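Planning by vibes

8/28/19

Everybody in our corner has been passing around the Lonano release notes, so I finally gave up an evening and put their planner on our two arms. The promise is that you stop writing collision checks by hand. You feed it joint limits and a rough model of the table, and it hands back paths for both arms that never meet in the middle. I have heard this promise before. I think I made it once, in a grant application.

I ran 176 plans. It solved 160 of them, and I will admit that's better than what I wrote myself. My complaint is with what they count as solved. A good number of those paths had one elbow swinging way out to the side for no reason I could find, then coming back to where a six-inch move would have put it. Legal, sure. The checker was happy. Ask it how far the cables stretch and it has nothing to say, because the model has no cables in it. The arms in the planner's head are bare sticks.

Then there's timing. The docs say to raise the sample limit to 3000 if plans fail. I did, and most of the failures went away, and so did any hope of replanning while the arms are moving. You can have the plan or you can have it soon.

Wendell Pettigrew wrote to tell me I should be using the Piltadcombe fork, which smooths the paths afterward. I tried it on 3 of the worst ones. Two got shorter. One got shorter by clipping the corner of a bin I had forgotten to put in the model, so I can't blame the fork for that, though I'd like to.

And that's really my trouble with all of it. The hard part of a cluttered table is knowing what's on it, and I'm still typing boxes into a config file by hand. A microphone on a stand goes in as a tall box. Good luck reaching under it.

I'm keeping the old checker switched on until I trust this one. Next up is the gripper timeout bug.
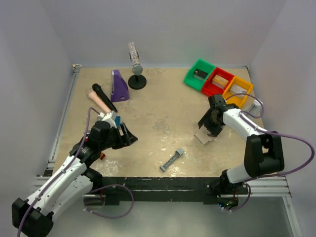

Both arms over the table, mic stand at the back.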